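Science Communication, Unit 6: Does Any of This Work?
Handout to go with the lecture. Reading is at the end.

Last time we looked at why scientists are told to "get out there" with blogs, open labs and short videos. Today I want to ask what evidence anyone has that the public learns something from it. My own view is that the evidence is thin, and I have been running outreach for 12 years.

Start with the numbers people like to quote. The Sareck open lab reported 1429 visitors and called the event a success. Visitors are not learners. A head count tells you that the doors were open and the weather was decent.
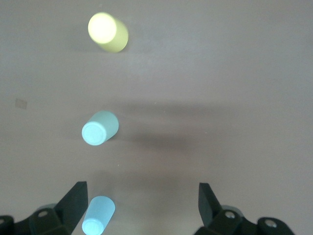 Outreach reports lean hard on the exit survey, and the exit survey is a weak tool. People fill it in while holding a free pen, next to the person who just gave the talk. Of course they say they enjoyed it. A better check is to ask for something that can be wrong. Put three small cylinders on a table, one of them yellow, tell people the yellow one stands for the control group, and ask them what you would lose if you took it away. Then ask again a month later. Very few programs do the second part, and the ones that do tend to print it in the appendix.

Case for discussion: the Mekgate videos. The team surveyed 1305 viewers and found that most "felt closer to science." Before you accept that, work out:
who chose to answer
what "closer" was being compared with
whether the same people were asked before they watched
I could find an answer to the first one only, and it was "subscribers."

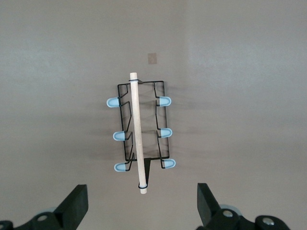
Outreach and Public Writing Group / Course notes / Reinhold Grube

The deficit model. This is the old idea that people distrust science for lack of facts, so you pour facts in. Everybody in the field says it is dead. Then read the goals section of nearly any grant proposal, including the Drisex one we pass around in class, and there it is again with "dialogue" written over the top. Ask of every so-called dialogue: did the scientists change anything afterward? If the answer is no, it was a lecture with questions.

For next session
Read Stöcker, chapter 6, and skip the foreword. Bring one outreach report of your own choosing and mark every claim that rests on a survey taken the same day. One page of notes, typed, due 2026-05-01. Late notes get read but not graded.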